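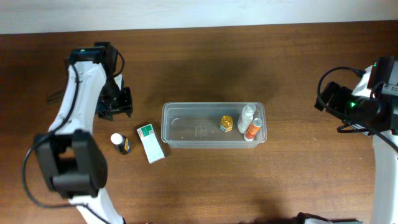 One clear bin and a bathroom shelf

Hongmei Lu had 111 things in her bathroom cabinet when she emptied it in January. She knows because she wrote them down, from cotton buds to a sun cream that had gone out of date before she moved in. By the end of the afternoon 70 of them had gone, and the rest had to live somewhere.

Her answer was shallow plastic bins, the see-through kind, bought one at a time from Mollow, the homeware shop near her flat. She had tried wicker first. It looked nice and she could never find the plasters.

"With a clear one I look down and I know," she says. "I don't have to lift everything out to get at the hand cream."

She sorts on a table and always begins with the things she touches daily. A pump bottle and a small jar share one end of a bin and the other end stays free for a while. She lives with it like that for a few days before deciding what else goes in. Tall bottles can lie down if the top locks. If it doesn't, they go in a deeper box.

Medicines are handled separately. Her neighbour Junhao Fan, who has a baby and a toddler, does the same on a high shelf with a catch on the door. Both keep tablets in the carton they came in — the leaflet stays with them, and so does the expiry date. Bottles for the children stand upright and are checked every three months.

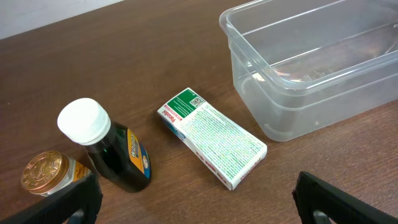
Panadol and gripe water beside an empty bin.

Haiyan Ye, who runs the small storage firm Bastex, thinks most people buy too many containers too early. Her advice is to sort first, measure the shelf, and get bins with a proper rim, as they are easier to pull out with one hand. She washes hers in warm soapy water and dries them with a cloth before anything goes back.

Anything past its date should go to a pharmacy for disposal. Lu took a carrier bag of old tablets to hers, and has kept to five bins since.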